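Re: [backyard-flock] Hens slowing down in the heat

Stefaniia Pasichnyk wrote:
> Mine have dropped off badly since the start of July. Seven hens and
> I'm lucky to get two eggs a day. They have shade until noon. Should I
> be changing the feed?

Hi Stefaniia, and hello to everyone I haven't written to since spring (I do read every message, I'm just slow with my thumbs).

I wouldn't touch the feed yet. Mine did the same thing our first summer on Semeniuk Road, and I tried three different brands before my neighbor asked where I kept the water. It was in full sun by the fence, warm as a bath! I moved it under the lilac, added a second pan, and within 5 days they were perking up. 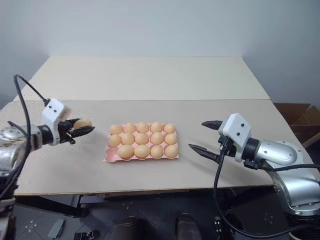
Noon is awfully early to lose your shade, too. We hung an old bedsheet over the west side of the run — not pretty, but the girls all pile under it by two o'clock. I also give them cold melon rinds in the late afternoon, just a little, so they don't fill up and skip their layer pellets.

How old are they, by the way? If any are getting ready to molt you may be in for a longer wait, and that's nothing you did. Do keep the oyster shell out either way, and write back and tell us how they're getting on.

Warmly,
Dot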